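The case against the tidy drawer

Every December the magazines tell us to clear out the house before the new year, and every January the same people sell us bins to put things in. I have been reading this advice for long enough to doubt most of it.

The latest version comes from a subscription service named Prandum, which promises a calmer home in return for one decision a day. You pick up an object, ask whether you have used it lately, and let it go if the answer is no. A neighbor of mine, Yurani Tello, signed up and gave away her canning jars in the spring. By August she had tomatoes and nothing to put them in. She bought new jars.

I don't think she was foolish. The question itself is bad. "Lately" is a fine test for milk and a poor one for a tire pump, a cake tin or a spare fuse. Most of what a household owns sits still most of the time, and that is how it is supposed to work.

Small stuff gets the worst treatment in these programs. Odds and ends are spoken of as if they were a moral problem, something that builds up in weak people. Yet a surface with a few household things and wrappers on it takes a couple of minutes to deal with, and I have never met anyone whose life was ruined by one.
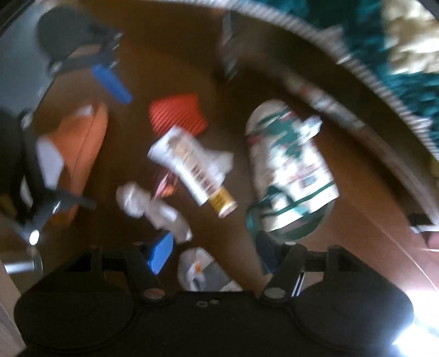

Who gains from an empty shelf

Follow the money a little. Prandum's starter plan costs 100 dollars, and it steers you to matching containers from Trumura that run to 400 more for an ordinary kitchen. That is a lot of money to own less.

Emiliano Hinojosa, who runs the repair counter over in Sternley, told me he sees the other end of it: people asking for a charger or a lid they threw out a month earlier. He sells them one. He isn't complaining, and I suppose I wouldn't either.

I'll grant that some homes are too full to live in, and that help with those is worth paying for. The rest of us could keep the jars.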